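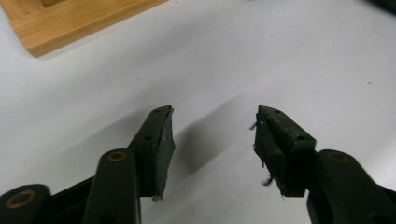 The pads wear out first. Kwabena Akolgo keeps the dead ones in a jam jar on his bench at Jesitz, black strips gone ragged at the edges and shedding threads, and he tips them out for visitors who ask when the company's kitchen robot will be ready. He has been asked a lot since July.

The pitch is familiar by now. People in Munarlow spend part of each working day squeezing a hand-held gripper, putting away spoons and wiping down counters, and the recordings go to train a machine that will someday do the same without them. Jesitz has 2,642 of these recordings. Investors like that number. I was more interested in another one: the last time the robot was asked to clear a table on its own, in a kitchen it had never seen, it was given 60 tries and finished 11.

Akolgo doesn't dress this up. "Two fingers are fine for a cup," he told me. "Then you hand it a wet dishcloth."

Shops are supposed to be easier. At Aryee, a packing firm across town, a similar arm was brought in to sort small parts into trays. Akua Arthur runs the floor there, and she let me watch it through most of a morning. It picked up a washer, lost it, picked it up again — and then waited for a person to come over and straighten the tray. Her crew packs 600 orders in a shift. The arm isn't counted in the staffing plan.

She would keep it if the price came down, she said, mainly for the dull hours after midnight. A salesman from Prangate has promised her a better model by spring. He promised her one last spring, too, and she still has his brochure in the drawer with the spare box cutters.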